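About Guvotik

Hi, and welcome! I started Guvotik in a rented unit in Tirville with one stubborn question: can a machine do the chores yet? I mean the boring ones, like picking up after a snack, wiping a counter or putting the lid back on something. My answer so far is "some of them, on a good day," and most of this site is me explaining which ones.

What we do

We're a small shop with 2 rooms, one here and one over in Alline. People think the hard part of housework is the lifting, but a bag of chips weighs next to nothing. The trouble is that it crinkles and slides, and it never lies the same way twice. So a lot of our work starts with a person holding a pair of grippers and clearing a table by hand, over and over, so the machine has something decent to learn from (my forearms have opinions about this).

Trash is my favorite chore of the lot. You've got a snack bag, a little paper cup with a few bits in the bottom, and a bin with a flip-up lid and a liner hanging over the rim - and every one of those can go wrong in its own way.
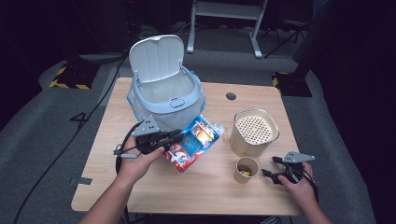
Where things stand

Our chore list has 197 entries, from folding a dish towel to sorting bolts on a shop bench. I'd trust a machine with 66 of them today, as long as somebody is in the room. Shop-floor jobs do better than kitchen ones, mostly because bolts hold their shape!

Come say hello

We call our test setup Tully, and you're welcome to visit it in Tirville any month except December, when we close up and do our own dishes. Send me a note first, and tell me which chore you hate most. I do add them to the list.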